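Storing winter clothes without the smell

Every year in February I buy one more box for clothes, and every year it was a mistake. Plastic boxes close well, but mine gave the sweaters a stale smell. Now I prefer woven baskets, which let the air pass.

Before you fill a basket, brush it inside with a dry brush. Fold the pants in three and put the heavy ones at the bottom.
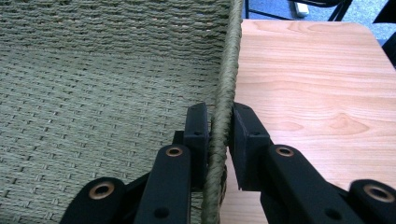
Olive green does not show the dust so much.

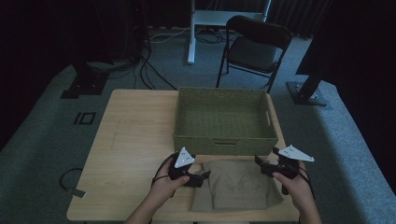

Loubna Alaoui writes that she puts an old pillowcase in first, so the weave does not catch the wool, and that she washes it every 5 weeks.

For moths I use cedar blocks. Sand them lightly when the smell becomes weak.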